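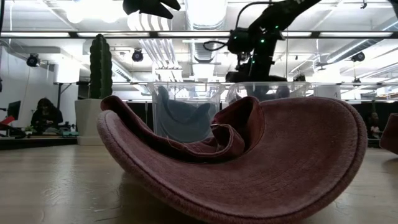
## 4. Small Payments and the Habit of Cash

**Figure 1.** A folded length of dusty-rose plush fabric on a wooden tabletop, with clear plastic bins behind it.

We come now to the part of the study that took us the longest and that we enjoyed the most, namely the question of why people who already carry a payment app on their phones go on paying for small things with coins and notes. The earlier sections dealt with wages and rent, where the move to electronic transfer is nearly complete in Vitthorpe and where there is little left to argue over. Small payments are a different matter, and a good deal messier.

### 4.1 What the diaries recorded

Our participants kept payment diaries through the whole of February, and between them they wrote down 3870 separate purchases. We had asked only for the amount, the type of seller and the means of payment, but many people were kind enough to add notes in the margins (sometimes very long ones!), and we have leaned on those notes more than we expected to when we planned the work.

Of the purchases below the price of a sandwich, 70 percent were made in cash. Above that level the share drops quickly, and for weekly groceries it is already well under half. Age explains less of this than we had supposed. The younger diarists were happy to use Kodadora, the app most of them had on their phones, for splitting a restaurant bill or paying a friend back, and yet the same people reached for coins at the bakery and the market stall without giving it much thought.

### 4.2 Fees, floors and the seller's side

It would be unfair to put all of this down to the buyer. Sellers in our area who accept Nestix pay a fixed charge on each sale, whatever its size, and a fixed charge bites hardest on a cup of coffee. Several shops therefore set a minimum amount for electronic payment. Echevarría, in her survey of market traders, calls this the "floor effect" and argues that it trains customers to carry cash even for places that have no such minimum. Our diaries fit her account rather well - people who ran into a minimum in the first 7 days of the month used more cash in the following weeks, and they did so at other shops too.

Le Goff's model treats the choice as one made fresh at each counter, with the buyer weighing speed against cost. We found it a helpful starting point, and we used its cost terms in Section 3, but it leaves little room for habit. A person with a pocketful of change from the morning is likely to spend it in the afternoon, and any model that forgets the morning will miss this.

### 4.3 A word of caution

The diaries were kept by hand, and small purchases are easy to forget. When we compared entries with bank statements for the 80 participants who agreed to share them, electronic payments were missing more often than we would have liked. We have no such check for cash, so the true cash share may be somewhat higher or lower than the one given above. Section 5 takes up this problem again and sets out the correction we applied.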